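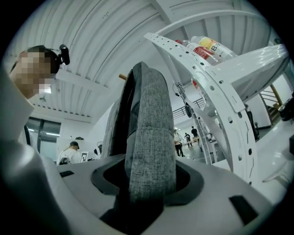
3. Data collection

3.1 Task definition

The bag-hanging task used throughout this paper begins with a backpack held off the peg and ends with the top carry loop seated on an upright wooden dowel and both fingers released. Trials in which the loop caught on the tip of the dowel but didn't pass over it were labelled as partial and kept in a separate split. We chose the task because a carry loop is small, soft and often folded flat against the bag, and because the load below it swings. Earlier work by our group on rigid hooks and mugs (Asamoah and Gezer) reported high success with wrist views alone, and we wanted a task where that result could reasonably be expected to fail.

Demonstrations were gathered with hand-held grippers and no robot in the loop. Each operator worked with two grippers, one per hand, and wore a head-mounted camera. The policy described in Section 4 takes both wrist streams and the head stream as input. Gripper poses were recovered offline with the Jimorix tracking package, and finger opening was estimated from the fiducial markers on the fingers. We set the grippers to record at 30 frames per second and resampled the head stream to match.

3.2 Operators and protocol

Operators were trained for 15 minutes on a practice stand before any of their trials were counted. They were told to work at a comfortable pace, to keep both hands in front of the body, and to avoid correcting the bag with anything other than the gripper fingers. No script was given for the approach. We had used one in a pilot and found that the resulting trajectories were close to identical, so that a policy trained on them recovered poorly once the loop had been missed (see Section 5.3).

Before each block the supervising author, Avcı or Akbulut, set the starting orientation of the bag from a printed list. The list covered strap side towards the operator, strap side away, and two oblique positions. Height and distance of the dowel were left to vary between blocks. Each trial was started and stopped by the operator from the gripper. A trial was discarded on the spot if the operator asked for this, and the reason was entered in the log by hand. 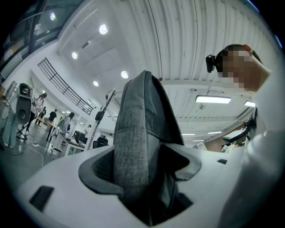
Wrist views are the main source of contact information for the policy, and they are also the least forgiving input. The wide-angle lens covers most of the room together with the fingers, so a large share of the pixels in any one sample has no bearing on the task. Figure 3 gives an idea of the proportions: the gripper housing and the grey fabric rising from its opening take up the lower and central part of the image, while the ribbed ceiling, the ceiling lights and a row of desks with monitors fill much of what remains. Cropping to the fingers removed this clutter but also removed the dowel during the early approach, and validation error rose. We therefore kept the full circular field and applied random masking to the outer ring during training. The lights were a second concern. Exposure on the wrist cameras was left on automatic for the first blocks and locked afterwards, and the two groups are flagged in the released metadata.

Figure 3. Wrist view from a hand-held gripper during data collection. Faces have been pixelated.

3.3 Filtering and alignment

The raw set held 867 trials. We removed 89 of these for lost tracking, missing head video or an unreadable finger marker in more than a fifth of the frames. Lost tracking was the commonest fault and was concentrated in trials where an operator had turned well away from the stand. 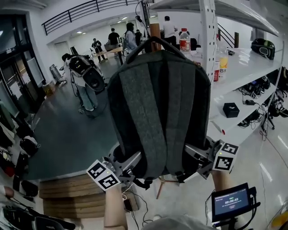 Streams were aligned in two passes. The first used the device clocks, which drifted enough over a long block to be visible as a lag between finger closure in the head view and the recorded opening width. The second pass estimated a constant offset per trial by correlating the opening width with marker motion in the head view. Where the correlation peak was ambiguous, Demirtaş inspected the trial by eye and either set the offset manually or dropped the wrist stream for that hand. Trials with a dropped stream were excluded from training and retained only for the ablation in Section 5.2.

Segment labels (approach, loop contact, seating, release) were added in Trumeo by one annotator and checked by a second. Disagreements were mostly over the start of loop contact, which can be hidden from both wrist cameras when the straps fall across the fingers. In those cases we took the label from the head view. The boundary between seating and release was defined by the first frame in which either finger began to open, regardless of whether the bag was still swinging.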